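Folding laundry with two hand grippers - tips so far

Started this as notes for the Imstead workshop page, got long, sorry. Everything on a made-up bed at normal bed height, ordinary clothes, nothing ironed. If you are trying out grippers at home and want to know which pair to keep, laundry sorts them out faster than blocks or cups ever did.

Setup first.

Use a bed, not a table. Sheet gives a little, fingertips can get under a hem without scraping. A hard table is better for checking pad wear but thats a different job.

Pull the sheet tight before you start. Loose sheet = you pinch the sheet along with the shirt and the whole thing comes up. Happened on 5 of my first 6 tries with the Edar pair. Tight sheet, gone.

Plain tops first. Then tees with prints. Leave anything with buttons for later in the day when your wrists know what they are doing.

Sleeves are the hard part. Get the body flat, leave the sleeve bunched, come back for it. Trying to straighten both at once just walks the shirt across the bed.

One gripper from the near side, one from the left, works for getting at the bottom of a light top when you want both sets of fingers on the same side of the fabric.
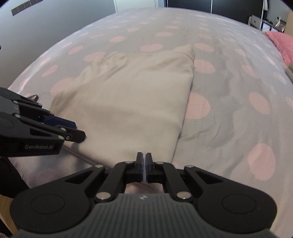 Left side entry is fine for short sleeves, says a reader from the Kırmızıgül list, but on anything long it means crossing your arms halfway through, and by then you've let go of the hem twice. Swap to the right for the last fold and keep the near hand still.

Fair. Tried it Saturday and the last fold did come out squarer. Still go in from the left on small stuff.

Pads

Compare pads before you compare motors, links, anything. Same tool with a different pad is a different tool.

- Soft pads: good on knit, drag on cotton sheets. Wipe with a damp cloth, dry, go again.
- Hard pads: slide under a hem easy, then drop it. Need more squeeze.
- Ribbed pads (Sudard sell these in a bag, enough for two tools): best on towels. Leave marks on thin knit.

Lint kills all of them. I clean every 200 grabs. Was doing it when I remembered, numbers were all over the place and I blamed the springs for a week.

Don't mix pads left and right in one test. Did that. Threw out a whole afternoon.

Squeeze

Squeeze less than you think. If the cloth puckers when you close, back off. Puckers turn into creases and the creases stay in the fold.

For two layers, close all the way, wait a beat, then lift. With one layer you can lift as you close.

Corners: fingers flat, come in from the side, low. From straight above you get a tent and the point slips out. One hand on the corner, other hand open over the near edge and ready to come down. Dont close both at the same time, the cloth goes tight between them and the weaker one loses it.
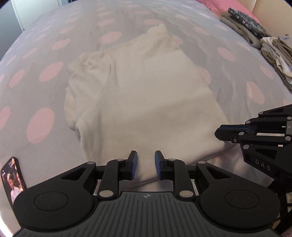
Doesn't closing one hand first give you a crooked lift every time? I weighed down the far edge with a rolled towel and got straight folds with both hands closing together, and the cheap pads held.

Good one, adding it. Towel works for big tops. On kids sizes it gets in the way of the second hand, so there I still do one then the other.

Keeping score

Write down drops, double grabs (cloth plus sheet) and time per fold. Nothing fancy, pencil and the back of an envelope. I have 975 folds logged now across the Edar and the Sudard pads and the only number I trust is double grabs. Time just shows how tired I was.

Same clothes for both tools. Same order too. Shirts get softer the more you fold them so the second tool always gets it easier, swap which one goes first each day.

Check the screws at the finger base before each round. They work loose slow and you wont feel it, you will just see more drops. Quarter turn, not more.

Cameras: point yours so you can see both fingertips and a bit of cloth past them. Too far down and the fingers hide the hem. Wipe the lens when you wipe the pads.

Stop when your forearms ache. Late folds are junk data and junk laundry.

Storage - hang the tools open. Left closed over a weekend the soft pads take a dent and the first grabs after that are all bad.

Still to do: fitted sheets (ugh), socks, and the long Edar fingers when they turn up in January. Send tips for socks especially, mine roll out of the fingers every time.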